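From: Leire Pacheco
To: robotics-club list
Date: July 7, 2025
Subject: Re: instrument tray task, what counts as done?

On the list, Arroyo team wrote:

> We read the task sheet again last night and we still have two
> questions. First, does the order matter when the instruments go
> from the wrap to the tray? The sheet says "forceps, scissors,
> tweezers" but it doesn't say if that is a list or a sequence.
> Second, can we move the tray closer before we start? Our left arm
> has trouble with the far edge.
>
> Also, is the practice table at Cokville set up the same as the one
> we will get in December? We don't want to tune everything to one
> table and then start over.

Order does not matter. Any instrument can go first. I will fix the wording on the sheet so it reads "in any order."

You can't move the tray by hand once the run has started. You can move it with the arms if you want to, and the Clollau team has tried this. They push it with the closed fingers of the left gripper while the right one stays over the wrap. It costs them time and I don't think it gains much, but it is allowed. If the tray ends up on top of the wrap, the run stops.

About the table: same height, same color top, and the wrap goes in front of the tray. The things along the back will be there too. They are not part of the task, but if your arm knocks into them you lose 2 points each time, so keep your elbow paths in mind. I would not tune to exact positions. We set things down by eye and they will be off by a little every run.

A few other items while I am writing:

The scissors are the hard part. Most teams try to pick them up by a finger loop and they swing. Rotia had better luck gripping near the pivot, coming in from the side — slower, but they dropped them far less often. They logged 51 runs in the spring and will share the file if you ask.

Check your wrist cable before you start. Leave enough slack for a full turn, but not so much that it drags across the wrap. We lost most of a session to this.

Scoring is out of 100. The written report is a separate grade and is due a week after your last practice run. Please include failed runs in it. A report with only the good ones will be sent back.

Sign up for table time on the sheet by the door of room 504. One team at a time, and put everything back on the wrap when you finish.

The setup is below for anyone who hasn't been in yet.

Leire 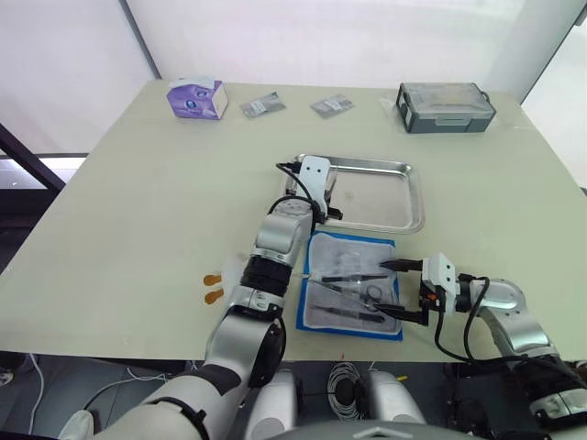 Practice table at Cokville, both arms over the tray and wrap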